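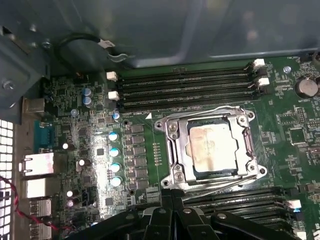
I love an old workstation more than almost any new computer, and I think more people should have one apart on the kitchen table at least once. Mine came from a clearance of office machines in Griltico, and I had the cooler off it before my tea was ready. The processor still had its coat of old thermal paste, dried to a patchy beige-brown like the bottom of a neglected mug, and I was as pleased as if I'd found a fossil. There's the rectangular metal bracket holding the chip, there are the silver levers, there are black memory slots above and below with their little white latches. Everything has a place and most of it comes out again if you ask it properly.

My argument is a simple one. We have got used to throwing computers away at the age when they are just becoming interesting, and we do it mainly out of shyness. People who will happily bleed a radiator or take the back wheel off a bike will not open the side of a computer case. They think there's something in there that will punish them. There is some risk, I grant you – touch the metal of the case before you touch anything else, pull the plug out, leave the power supply sealed – but it's a short list and a child could learn it.

Paste is the best place to begin. It is the humblest job in the whole machine and it makes a lovely start. You need a lint-free cloth, a bit of isopropyl alcohol and some patience. Wipe from the outside in, turn the cloth, wipe again, and keep going until the metal shines and the maker's lettering comes up. I find this deeply satisfying! Then a small blob of fresh paste in the middle and the cooler back down, tightening the screws a little at a time in a cross pattern. People argue for hours online about blobs versus lines versus spreading it with an old bank card. I've tried all of them and could never tell the difference afterwards.

I use the stuff Zokau sells in the small tube, which has lasted me 4 machines so far, and I see no reason to buy the fancy sort. You can spend silly money in this hobby if you want to. A friend was quoted 700 pounds for a new desktop to do her accounts and her photographs, and she has ended up with an old tower, more memory and a solid state drive, and change from 200. It starts up while she's still sitting down. I know somebody will write in to say that old machines use more electricity, and they do, some of them, and if you leave yours on all night doing nothing then you deserve the bill. Switch it off.

Where I do get cross is with the makers. Lirker's older towers are a joy inside, all big clear connectors and boards you can get your fingers around, and then you open one of the slim modern boxes and the memory is soldered down and half of it is glue. Memory slots are such a generous idea. They say that whoever built this thing expected you back in a few years, wanting a bit more. I'd give up a good deal of thinness for that, and I suspect plenty of people would if a shop ever put the two side by side and explained it.

So if there's a tower under the stairs, get it out. The repair bench at Pillay is open until eight in the evening through May, and they'll lend you a screwdriver and a decent lamp. Take your own cloth, though, theirs are all grey by now.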